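Slide 4 - Why small batches
Galindo started with 214 bottles of one nail polish shade, a brick red. Sold out in September. The next run was 1,000.

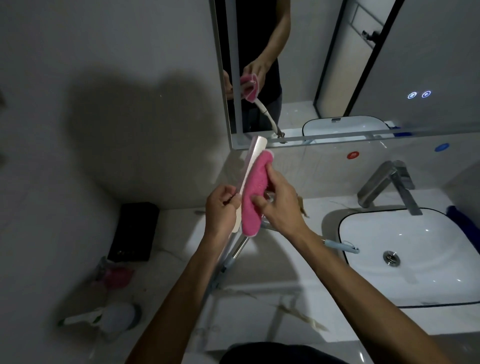

Fitting a pink pad to the squeegee head.

Slide 5 - Wear testing
Marisol Rosales wore each shade on one hand, two coats, no top coat.
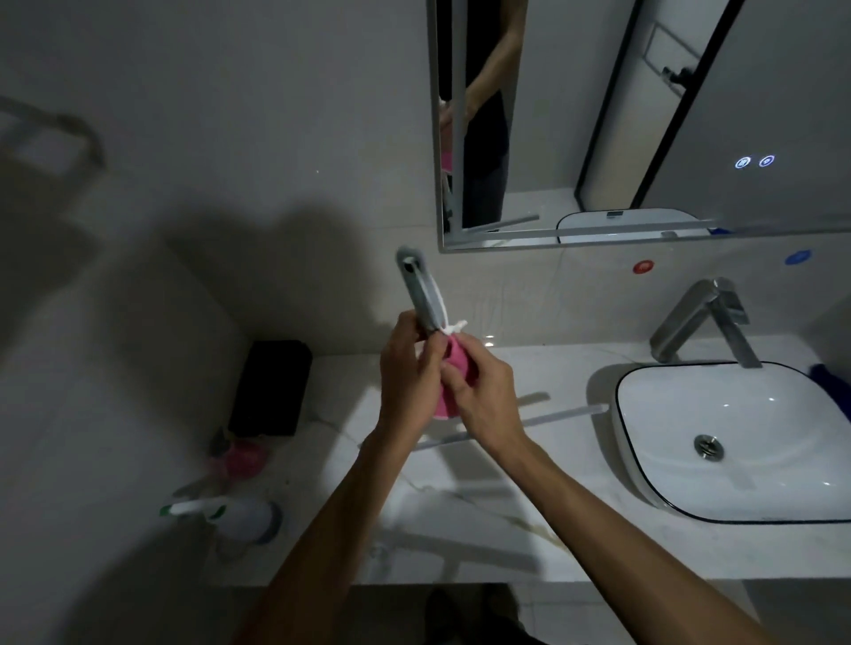
She logged chips every evening. The gray cream failed first - too thick at the tip. Pause for questions, then hand over to Rutilio for pricing.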